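Lurbridge Breakfast Radio Interviews – readme

Transcripts of guest slots from the Lurbridge and Pendaston breakfast shows, plus a table of who was on and when. Put together by Soo-ah Cho. Still a work in progress, last tidied in October.

What's in it

232 interviews, one text file each. 4,000 rows in turns.csv, one row per speaker turn. No audio, the stations keep that.

Columns: show, slot, speaker_role, turn_no, text, notes. Slot is local time, 24 hour clock.
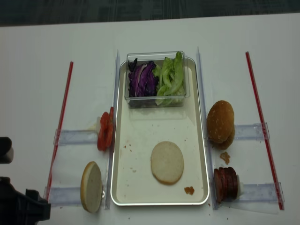
Can I use the transcripts in a class handout?
Up to 20 of them, as long as the show is credited. For more than that write to the Brandholm office first.

How it was typed up

By hand, from the repeat broadcast. Ums left out, false starts left in. Music and adverts skipped. Where two people talk over each other the line is marked OVERLAP in notes – those are the least reliable bits.

Names of callers removed. Guests who were there to plug something keep their name, they wanted it out there.
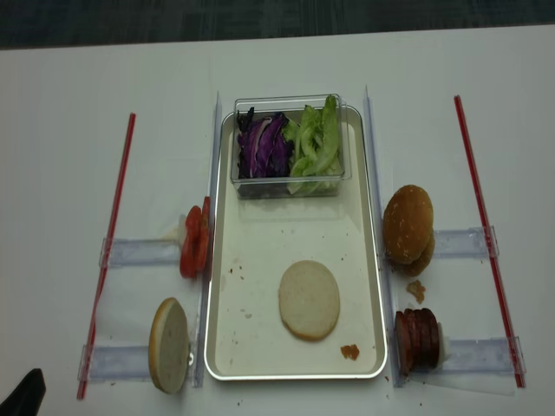 Ha-neul Min wrote in to say the weather handovers are tagged as guest turns in the Pendaston files, and can they be split out please, it throws off any sum of talking time. Fair point. Will be speaker_role = weather in the next version.

Known problems

Slot is wrong for a few of the 7.40 interviews, the show ran late and I typed the planned time. Spelling of place names not consistant. Accents in surnames (Mạc for one) come out as rubbish if you open the csv without setting UTF-8.
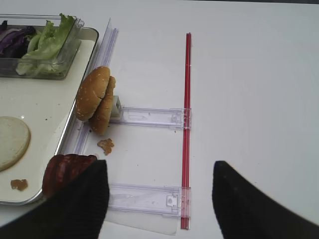 Turns over 200 words are cut in two, second half has the same turn_no with a b on the end. Join them before you count anything.

Not good for: accent work, anything to do with timing, guessing how popular a guest was.

Changes

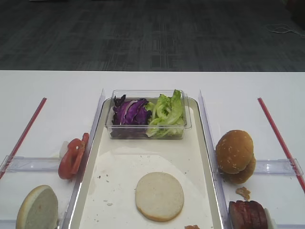
v3 – added the Pendaston election phone-in, fixed the header row
v2 – caller names taken out properly this time
v1 – Lurbridge only, dont use

Corrections to Soo-ah, with the file name and the turn number.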